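Blog > Household > Grumbles

Search this blog Type and press enter Go

I have been told three times since July that I ought to be making my own laundry liquid. The first person to tell me was my sister-in-law, the second was a man behind me in a queue, and the third was a leaflet. I am a suspicious person by nature and when three unconnected sources agree on something I start looking for who is selling the bottles.

So I gave it a fair go. Four weeks, every wash in the house, and a notebook.

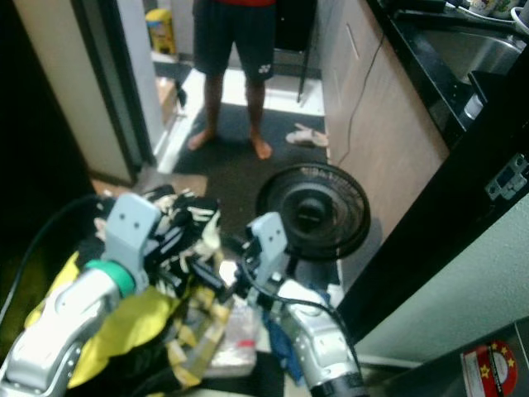
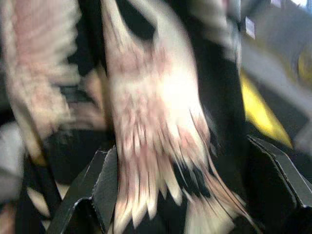
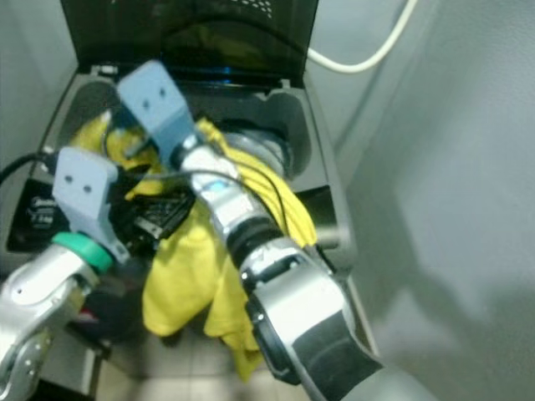
Top: the heap, black and white stripes uppermost. Middle: the pale fringed one. Bottom: lid up.

The recipe everyone passes round is grated soap, washing soda and hot water, left overnight. Some people add borax substitute. Some people add lavender oil, and I have opinions about those people. It sets into something like cold gravy and you are meant to shake it before use. Mine wouldn't shake. I had to go in with a fork.

My sister-in-law got hers from a woman called Kinga Boros, who runs a Monday evening class above the library on what she calls the low-cost home. I went along. It was pleasant enough, there were biscuits, and Kinga is a very good speaker, which put my guard up straight away. She told us a family could save over 2,000 a year by making everything themselves. Two thousand what, I wanted to know. Pounds, she said. I asked how, given that I don't spend anything close to that on every cleaning product in the house put together, and she said it was a figure for the whole approach, including bread. I had not come about bread.

I wrote down the recipe anyway.

The trouble with homemade laundry soap, as far as I can make out, is in the name. It's soap. What comes in the box from the shop is detergent, and the two behave differently once there's hard water about. We have very hard water. Our kettle looks like a cave. Soap and hard water get together and make scum, the same grey stuff that goes round the bath, and you are putting that through your towels at 40 degrees and telling yourself they smell natural.

Did mine come out dirty? No, and I want to be fair about it. For the first week I thought I might have to eat my words. Shirts were fine. Pillowcases were fine. There was no smell of anything, which I like. I even said something nice about it to Femi Iyamu next door, and he has brought it up every time I've complained since.

By the second week the towels had changed. Hard to describe. They pushed the water about instead of taking it in. By the third week the dark things had a bloom on them, a bit like the bloom on a grape, and it rubbed off on your fingers if you had damp hands. I ran one of the towels through on hot with nothing in the drawer at all and the water went cloudy. Something had been sitting in that towel, and I'd put it there.

I looked about online for an explanation and found a long argument on a forum between a Dénes Gulyás, who was strongly against, and somebody with a sunflower for a picture, who was strongly for. It went on for 6 pages. The sunflower's case was that everybody's grandmother did it. Well, mine did, and she did it in a copper with a stick and boiled the lot to within an inch of its life, then rinsed it and rinsed it again. She also went over to powder the first week she could get it and never looked back. Nobody who romanticises that washday ever had to do one.

Dénes was rather rude but I found myself nodding.

Then there's the money. Here I did do the sums, on the back of the notebook, and you can have them for what they're worth. The soap I used was Takács, the plain block, because Kinga said it had to be that one and no other. It isn't cheap. The soda is cheap. But you also have an hour of grating (I took the end off a knuckle), a kettle or two, and a bucket you can't use for anything else afterwards. Against that I put the Lasport powder I normally buy when it's on offer. The saving was real. It would just about have bought me a coffee, once a month, if I sat in.

I know what the reply will be, as I've already had it from Hajnalka Halász, who reads these posts and sends me corrections. She'll say it isn't about money, it's about knowing what goes in. I have some sympathy. I don't know what half the words on the box mean either. But not being able to say a word doesn't make it poison, and washing soda will have the skin off your hands if you're careless with it, however short the list of ingredients.

She'll also say I should have added vinegar to the rinse. I did. It helped a bit. Then I read that vinegar isn't kind to rubber seals, and then I read that this was nonsense, and then I read that the person saying it was nonsense sold vinegar. I gave up at that point and had my tea.

While I'm here, the shop-bought lot needn't look so pleased with themselves. I've been through the Ena pods and the Ledance sheets as well over the last year or so, and I'd like to see somebody stand behind what's printed on those packets. The pods are a fixed dose, so you use the same for three shirts as for a drum packed solid, and of course the dose suits the firm. The sheets weigh nothing and cost plenty. I had one come out stuck to a sock like a wet stamp. And every single one of them shows a scoop or a cap with a line on it that is set a good deal higher than it need be. Try half the line for a fortnight and see if anyone in your house says a word. Mine didn't.

That, if you want it, is the one tip I trust. Use less of the ordinary stuff. Attila Fodor, who mended our last machine, told me the same thing years ago with his head inside the drum. He reckoned most of the gunk he scraped out was product people had paid for. I didn't believe him at the time, thinking it was just something repair men say, so I suppose I owe him an apology.

As for the rest of the bucket, it's in the shed. It has separated into a clear part and a part I don't care to look at. Femi has offered to try it on his car, and I've said he can have it if he brings the bucket back.

I've stripped the towels twice now with hot water and a small dose of powder and they're nearly right. The bath mat may be past saving. If anyone from the Monday class is reading and yours has worked out perfectly, do tell me, but tell me what your water's like first, and how long you've been at it, and whether you've put a towel through on its own with an empty drawer.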